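Member Guides > Retirement Savings > Changing Your Contributions and Fund

Section 4: Changing Your Fund Choice and Contribution Rate

July 2023 – Demwood Retirement Plan, Member Services

This section applies to members of the Demwood Retirement Plan who joined through an employer and who hold at least one account in the Fitunix member portal. Members who joined through the former Olcombe plan should read Section 5 first, as some of their balances are held under different rules.

Before you begin

You will need your member number, the password for your portal account, and a copy of your most recent statement. Your member number has nine digits and is printed at the top of each statement. Do not use your payroll number, even if your employer has told you that the two are the same.

4.1 Changing your fund

1. Sign in to the portal and select Accounts.
2. Select the account you wish to change. If you hold more than one, each must be changed separately.
3. Select Fund Choice. The page shows your current fund, its annual fee, and the date of your last change.
4. Choose a new fund from the list. You may place your whole balance in one fund or divide it between several.
5. If you divide your balance, enter a whole percentage for each fund. The percentages must add up to 100.
6. Read the fee summary. The annual fee is charged as a percentage of your balance, and a fixed member charge may also apply.
7. Select Confirm. A reference number will be displayed. Keep this number until the change appears on your statement.

Note: A change applies to your existing balance and to future contributions unless you select Future Contributions Only at step 4.

Caution: Requests cannot be withdrawn once units in your current fund have been sold. The price you receive is the price on the day of sale – it may be higher or lower than the price shown when you made the request.
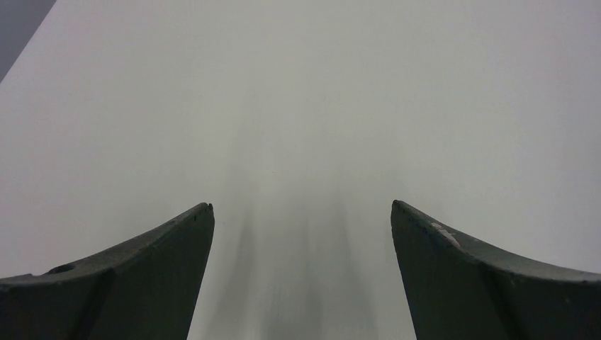 Plain light gray surface.

4.2 Changing your contribution rate

1. From the Accounts page, select Contributions.
2. Enter the new rate as a percentage of gross pay.
3. Review the estimate of your take-home pay. The estimate does not include bonuses or overtime.
4. Select Send to Employer. The new rate takes effect from the first full pay period after your employer accepts it.

Note: Your employer may limit the number of rate changes you can make in a plan year. Refer to your employer's enrollment notice. The plan year begins in May.

4.3 Making a single payment

1. Select Add Money, then Single Payment.
2. Enter an amount. The smallest single payment accepted is $2,000.
3. Select the bank account from which the payment will be made. The account must be in your own name.
4. Confirm the payment. Amounts above $3,000 require a second confirmation by text message.

Caution: Single payments count toward your yearly contribution limit. The portal does not check payments you have made to other plans. You are responsible for staying within the limit.

4.4 If a change does not appear

Allow nine business days before contacting Member Services. If the change is still marked Pending after that time, write to us through the portal and quote your reference number. Do not submit the request again – a second request will be treated as a new instruction and may result in additional trading costs.

Members who cannot use the portal may request Form F-2 from Member Services by mail. Paper forms must be signed and dated, and are processed in the order in which they are received.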